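Open Day at the Lemieux Works, Ratville

I went to the Lemieux open day in June because a flyer came through the door promising "the story of felt, from fleece to finished piece." I have been promised the story of a lot of things by companies with a gift shop, so I left my wallet in the car and took only enough for coffee.

The sign at the town limits says Ratville and the sign over the factory gate says Raltville. I asked at the desk which was right. The young man handing out stickers said both, and gave me a sticker.

There were 506 of us by mid-morning, according to a chalkboard by the entrance that somebody kept rubbing out and rewriting. Tours went off in batches, and mine was led by Jarmila Jurčo, who has worked in the carding room for most of her adult life and clearly had not written the script she'd been given. She read the first card, put the rest in her apron pocket and talked. That was the best decision anyone made all day.

The carding room itself is worth the trip. Raw wool goes in at one end looking like something you'd clear out of a gutter and comes off the last roller as a thin gray web you could read a newspaper through. Jurčo let us pull a piece apart by hand. She also told us that the washing is done somewhere else now, by a firm called Cimo, and has been for years. So much for "from fleece." The flyer might have said "from the second truck."

After that came the wet side, which we saw through a window. We were told the presses were down for safety reasons during visiting hours. Fair enough, but a felt works with the presses stopped is a big room with pipes in it, and we stood looking at the pipes for longer than they deserved. A man next to me asked how much water the place uses and was told the figure was in the leaflet. I have the leaflet and I have been through it twice.

Upstairs they had set out tables in what used to be the pattern store, a long, pleasant room with good windows and a smell of machine oil that no amount of coffee could cover.
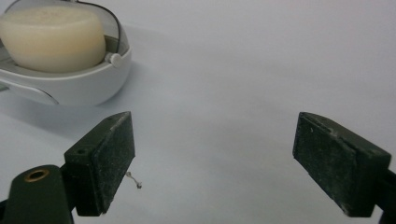

Upstairs at the works, white tabletop and dark gripper fingers.

I spent a while up there, mostly because it had chairs. The wall panels give the company history in the usual manner: a founder with a beard, a fire, a royal visit that seems to have lasted as long as a cup of tea. One panel says the works employed 2,000 people at its height. Another, ten steps along, says 1,000. When I pointed this out, a woman from the office said the second one was "just the felt side." The building has never made anything else, if the other panels are to be believed. Today's number is 100, and I believe that one, as it has the look of a figure nobody would choose to put on a wall.

Much is made of the softness of the finished product. We passed samples down the row, and the thick gray industrial stuff, meant for polishing and for seals, was far more interesting than the colored craft sheets they want you to buy. You can cut it and the edge stays put. I asked if the shop had any. It did not.
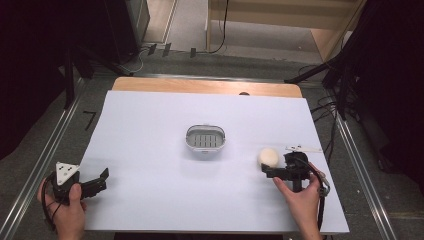 White basket and a cream ball, same room.

The shop had slippers, hats, coasters and a kit for making a felt mouse. The slippers looked well made and were priced for people who had not left their wallets in the car. The coffee was decent and the cake was dry.

Would I tell you to go? For the carding room, yes, and for Jurčo if you can get on her tour; ask at the desk, and don't let them put you with the audio guide. Skip the film. Parking is on the grass behind the boiler house and the way out is narrow, so leave before four or be ready to sit.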